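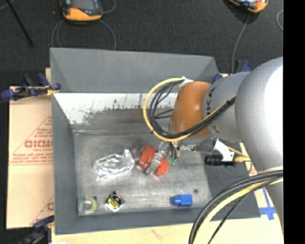

金属の部品箱の底をきれいにする方法（どこまでやるか、も含めて）

文：Hongmei Tang
印刷する ｜ メールで送る ｜ シェア 256 ｜ コメント 2

「新品同様の輝き」という宣伝文句を、私はあまり信用していません。部品や小物を放り込む灰色の箱は、使えば底が擦れます。白っぽい筋がつき、黒い点々が出て、内壁にも引っかき跡が残ります。そのうち洗って落ちるのは一部だけで、残りは傷そのものです。傷は洗剤では消えません。消えたように見えたら、たぶん油で光っているだけです。

そういうわけで、まず何が落ちる汚れで、何が落ちない傷なのかを見分けるところから始めます。

■ 用意するもの

・柔らかい刷毛
・台所用の中性洗剤
・ぼろ布（古いTシャツを切ったもので十分）
・ナイロンのたわし
・消しゴム
・懐中電灯

専用クリーナーは入れていません。以前、Bovevellという金属磨き剤を箱の半分にだけ塗って、残り半分を中性洗剤で拭いてみたことがあります。塗った側は確かに光りました。一週間使ったら見分けがつかなくなりました。値段のことは書きたくありません。

■ 1. 中身を全部出す

端に寄せて済ませる人がいますが、結局その下が一番汚れています。出したものは布の上に広げ、線のついたものは線を軽く束ねてから置きます。絡んだまま引っ張り出すと、細いほうから傷みます。

中身を戻すのは最後です。戻しながら掃除しようとして早く終わったためしがありません。

■ 2. 乾いたまま掃く

いきなり水をかけないでください。金属粉や砂が残った底を濡れた布でこすると、研磨しているのと変わりません。壁が斜めになっている箱なら、刷毛を上から下へ動かして、ごみを底に落とします。隅は毛先を立てて掻き出します。

掃除機でもかまいませんが、小さな部品が落ちていないか先に見ておくこと。私は座金を吸いました。

■ 3. 光を斜めから当てる

懐中電灯を底すれすれに寝かせます。真上からの明かりだと、擦れた面は全体が白く光ってしまい、何も分かりません。

目安はこうです。

・爪が引っかかる線：傷。放っておく
・爪は引っかからず、消しゴムで薄くなる筋：別の材料が擦りついた跡。落ちる見込みあり
・丸い黒っぽい点：油染み、錆の始まり、塗料など。見ただけで決めつけない
・縁がざらつく点：錆を疑う

「黒い点は全部錆だから削れ」と書いているページもありますが、賛成できません。白い布に洗剤液を含ませて点を押さえ、布に色が移るかどうかを見るのが先です。茶色くなるなら錆の可能性が高く、黒くべたつくなら油でしょう。何も移らないなら、そこは急いで触らなくていい場所です。

■ 4. 洗剤で拭く

洗剤を薄めた液を布に含ませ、固く絞って、壁から底へ拭いていきます。筋が残るところだけナイロンたわしを使い、力は弱めに。目の粗いやすりや金たわしは、汚れと一緒に表面も持っていきます。塗装やめっきがある箱だと、そこから錆びます。

重曹や酢を勧める記事も多いですね。酢は金属の種類によっては変色します。材質が分からない箱に試す理由が私には見つかりません。

■ 5. 拭き上げて乾かす

水拭きを2回、乾拭きを1回。水拭きの布は途中で替えます。角と継ぎ目に水が残りやすいので、布の端をねじ込んで吸わせます。そのあと箱を傾けて、しばらく置きます。朝のうちに洗って午後に使うくらいの余裕は見てください。

防錆油を塗るかどうかは中身次第です。配線や樹脂の部品を入れる箱には塗りません。油が移ってほこりを呼び、また黒くなります。

■ 底に敷くマットは要るか

知り合いのBjarke Vigfúsdóttirは「敷けば全部解決」と言い、Coderoのゴムマットをくれました。傷が増えにくくなったのは認めます。ただ、細かいごみがマットの下に入り、そこに湿気がたまりました。めくって初めて気づく類の汚れです。敷くなら月に一度はめくる。めくらない自信があるなら敷かないほうがましです。

うちの箱は敷かないまま4年以上使っています。底は擦れてまだらですが、物を入れて困ったことはありません。

■ 中身を戻す前に

同じものが何個もあるか、使い道を思い出せないものがあるか、ここで見ておきます。思い出せないものは封筒に入れて日付を書き、別の棚へ。捨てるのはそのあとで構いません。「一年使わなければ捨てる」式の整理術に従って、翌週に同じ継手を買い直したことがあるので、私はすぐには捨てません。

重いものは底に直に置き、細い線のついたものはその上か脇に。先の尖ったものは壁に立てかけないほうが、内側の引っかき跡は増えにくいです。

―――
コメント（2）

Shufen Hao
消しゴム、半信半疑でやってみたら筋の半分くらいは薄くなりました。残りは傷だったようです。磨き剤を買う前に読めばよかった。

Josué Bezerra
酢で変色させた側の人間です。あの虹色っぽいむらは、その後何をしても取れていません。

―――
関連記事
・Liaoの仕切り板は値段に見合うか
・絡んだ配線を切らずにほどく
・錆取り剤の「塗って待つだけ」を疑う
・引き出しの底がたわんだときの応急処置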